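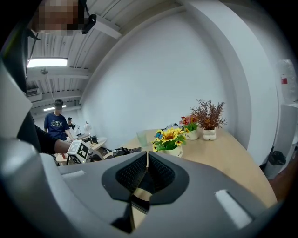
Rarkby hand-held gripper, the pair set: long-term review

2024-05-09

I've had the Rarkby pair since October and I keep getting asked if it's worth the money, so let me get it all down in one place. Short version: yes if you do a lot of two-handed recording, no if you only need one hand and already own the Eddale.

Price first. The pair was $2795 with the hard case, and I paid another $50 for spare finger pads that I ended up needing. The Eddale single is a lot cheaper, but you'd be buying two of them and then working out how to get them to agree on what time it is (ask me how much fun that was).

What I like best is the shape. The body is a big gray curved shell, and you hold it low, so your wrist stays pretty straight. With the Eddale I was sore after a morning of picking up cups. With this one I can go through a whole session and only notice my shoulder, and my shoulder complains about everything.

The finger pads are black with a mesh-like texture and they sit at an angle to each other, so you get a V that opens away from you. I wasn't sold on that at first! I'm used to flat parallel fingers and I kept aiming too far to the side. After a couple of days it clicked, and now I really like it for round stuff. Cups, little flower pots, bottle necks, they all sort of slide into the middle by themselves. Flat stuff is another matter. Getting a sheet of card up off a table is a pain, and I still can't pick up a coin without dragging it to the edge first.

Fake flowers are my favorite test, by the way. Leaves and petals bend, they hide the pot from the camera, and if you grab too high you pull a stem out. The Rarkby does well here if you come in low and go for the pot. Come in from above and the housing around the pads shoves the leaves over before you get anywhere near it - it's a chunky thing, and you feel that in tight spots.

Camera view: wide, very wide. You see your own fingers, the table, the people next to you and the ceiling lights. Great for tracking, since there's always something in the room to lock onto. Less great if your coworkers are shy, so plan on blurring faces afterward. The picture bends a lot toward the sides too, and the calibration that came with mine was off. I redid it with 23 shots of a printed board and it's been fine ever since.

I also tried the marker cube on top, the one with the black and white patterns on its faces. It makes finding one gripper from the other one's camera much easier. It also catches on sleeves. Roll them up.

Software is where I get grumpy. The Nedelcu recorder is the one they point you to, and it works, but it saves a new folder for every single take and names them in a way I can't read. I switched to Busamov after 300 takes and wish I'd done it sooner. Setup took me an afternoon, mostly spent hunting for the right cable.

Things I'd change: a lighter shell, a softer trigger spring, and pads you can swap without a tiny screwdriver. I've lost two of those screws already and I'm pretty sure one of them is inside the case lining.

Four stars from me. If they fix the screws I'll bump it up.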